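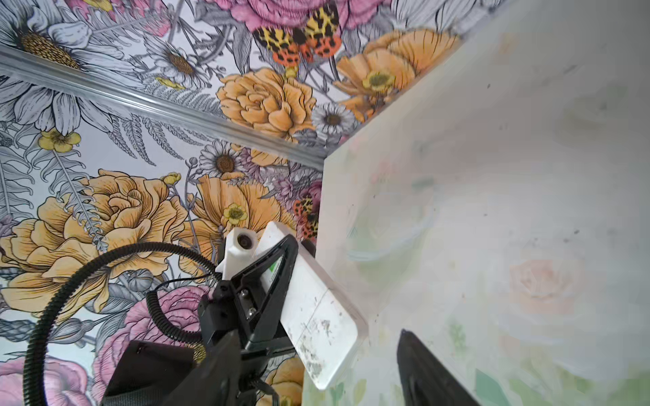

4.3 Checking the wrist view before a recording session

The Prurker method learns only from the wrist camera, so the quality of this view decides the quality of the result. In our tests at Kustside, most failed trainings came from a view that was changed between two sessions. Patterned backgrounds are allowed and even useful. With a flowered wallpaper behind a plain white board, for instance, the outline of the board is easy to follow, and the operator can judge its tilt between the fingers.

1. Start the Prurker recorder and wait 30 seconds until the exposure has settled.

2. Close the gripper on the test object. Both fingers must stay visible in the live view.

3. Check that the cable loop does not cover the object. A part of the cable may be visible, but it must keep the same place in all sessions.

4. Turn the wrist slowly to the left and to the right. If the lens mount moves, tighten its screws and begin again from step 2.

5. Save one reference picture. The recorder will compare each new session with it.

6. Record 20 demonstrations for each background. Use at least 6 backgrounds.

Note: Marks and scratches on the test object do not need to be cleaned off. In the Plevbridge trial, the policy trained on used objects made 11 fewer errors than the policy trained on new ones.

Caution: Do not touch the lens mount while the arm is powered. Press the stop button first.

If the comparison in step 5 gives a warning, see section 4.5.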